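Search this site
Home Projects Reports Staff pages Contact

Old Desktop Computers: Repair, Reuse or Scrap?
Student project report, second-year Technology and Society
1 May 2021

1. Introduction

Schools and small offices replace their desktop computers on a fixed schedule, and the old ones often sit in a storeroom until somebody needs the space. Our project looked at what happens to them after that. We wanted to know how many could be put back to work with cheap parts, what stops people from doing it, and whether the result is worth the hours.

The project ran for one term. We worked with Koech, a small repair shop near the campus, and with Furkodwood, a furniture maker that was clearing out its office. Furkodwood gave us 15 desktops. All of them had been taken off the company network the year before and had been stacked in a dry room.

2. Method

Each computer got a number and a paper card. On the card we wrote the model, the memory, the size of the drive and any fault we found. We then ran the same test on every machine: power on, enter the setup screen, read the drive health, start a live system from a USB stick, and leave it running for an hour.

Drives were wiped before any other work was done. Furkodwood asked for this in writing and we kept the signed sheets with the cards. Wiping took longer than we had planned and held up the testing for most of a week.

Machines that failed the test were opened and checked in a set order. We looked at the power supply first, then memory, then the drive, then the board. Anything that needed soldering was passed to Koech. We did not try to repair power supplies.
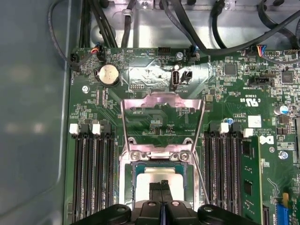 The processor was the last part we suspected, and this turned out to be a sensible order. Processors rarely fail in office use. Dried thermal paste is more common, and it can make a good machine shut down under load. We cleaned off old paste with alcohol and a lint-free cloth and put on a small amount of new paste. On boards with a socket, we also checked the contacts for bent pins or dust before closing the lever again.

3. Results

Most of the computers started on the first try. The usual problems were a flat clock battery, a slow or worn drive, and too little memory for a current web browser. These are cheap faults. A battery costs very little, and used memory of the right kind was easy to find.

Two machines could not be saved at a fair price. One had swollen capacitors on the board and the other had a dead power supply in a shape that is no longer sold new. We took usable parts from both and sent the rest to Oro, the recycling yard that serves the east side of town.

Our budget was $600. The largest share went to solid-state drives, and the rest to memory, batteries, paste and a box of screws. We did not spend anything on software. Every working machine was set up with Hukier, a free desktop system made for older hardware. It was simple to install, but the printer support was weak and we had to add drivers by hand.

4. What people told us

We talked with office staff and with parents at a local school about using a repaired computer. Age was not their main worry. They asked who would help if it broke, and whether it would run the video call program the school uses. Several people also asked if the former owner's files were really gone.

Staff at the repair shop said they turn down a lot of old desktops. The labor costs more than the customer wants to pay, even when the part is cheap - a fair point that our project avoids, as our own time was free.

5. Problems and limits

All of the computers came from one company and had been kept in good conditions. Machines from a damp basement would give worse numbers. We also tested for only an hour, so a fault that shows up after a full day would have been missed.

We should have sorted the screws from the start. Different cases used different threads, and we lost an afternoon to it. The cards worked well, but a shared spreadsheet would have made the parts order easier.

6. Further work

The repaired machines go to families through the school in May. We would like the next group to ask how they are doing after a full school year, and to keep a record of the hours spent on each repair. A test with laptops would also be useful, though batteries and glued cases will make that a harder job. The cards, wipe sheets and parts receipts are in the department office, in the gray binder next to the printer.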